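I've had the same argument with my brother-in-law every Sunday lunch since March. He reckons we'll all have a robot doing the washing within two years. I reckon he's never done a wash in his life, which is why he thinks it's simple.

Sweeping floors, fine. My little round Gramier trundles about quite happily until it meets a sock. But laundry! Laundry is floppy. A shirt is never the same shape twice, it hides behind the rubber seal, it knots itself round a pillowcase. My friend Ifigeneia Kalogeropoulos ran a launderette for years and she says she could empty a drum with her eyes shut, all by feel. How do you teach a machine that?

They're trying, I'll give them that. The people at Nellero keep telling us the hands are nearly there, and Durkora says much the same with nicer music. And I do enjoy watching these things have a go - I sat through a 28 minute clip the other night with my tea going cold, quietly cheering on every pair of pants.
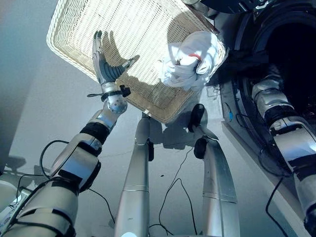

What I want to know is what happens on a bad day. The tissue left in a pocket, the red sock in with the whites, the duvet cover that has eaten everything else. I can sort that lot while shouting up the stairs at a teenager. Show me a machine that does it in my poky kitchen, with the cat in the basket, for more than 200 loads, and I'll buy my brother-in-law his lunch. Until then he can come round and peg out.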